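Last updated: Friday
Print this page | E-mail this to a friend

The great email clear-out, day 4

Quick one, kettle's on. Still going with the inbox. Started the week convinced I could do it in an evening – no. Forty a night, that was the plan, delete or unsubscribe, then stop. Managed it twice.

Worst offenders so far. Studon, who I bought one lampshade from. One. They have written to me every day since March, somtimes two in a day, and the unsubscribe link takes you to a page that asks you to log in. To an account I never made. Moya is nearly as bad but at least the button works. Zuko says it can take ten working days to remove me, which makes me wonder who is doing it and with what. A quill?
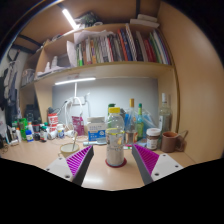 Then the folders. I had 71 of them. Seventy-one! One called "Misc", one called "Misc new", one called "To sort" with nothing in it. I've cut it down to four: bills, people, house, keep. Anything that won't go in those goes in the bin. My desk gets looked at a lot more often than my inbox ever did: pale wood, bottle with the yellow cap on its red coaster, lovely. Meanwhile behind the screen it was all parking receipts and password resets. So the new rule is inbox gets looked at twice a day, half eight and after lunch, and shut in between. Have broken it already this morning but only to check on a parcel.

Found some good things too. The booking for the cottage with the awful shower. A long thread about who was bringing the gazebo, 40 replies, and then it rained and we all sat in the car. Kept that one. Filed under people.

Still to do: the Brelenum newsletters, which I do acutally want to read and never have. Two years of them. Might just delete the lot and start fresh with the next one. Right – tea, then another forty.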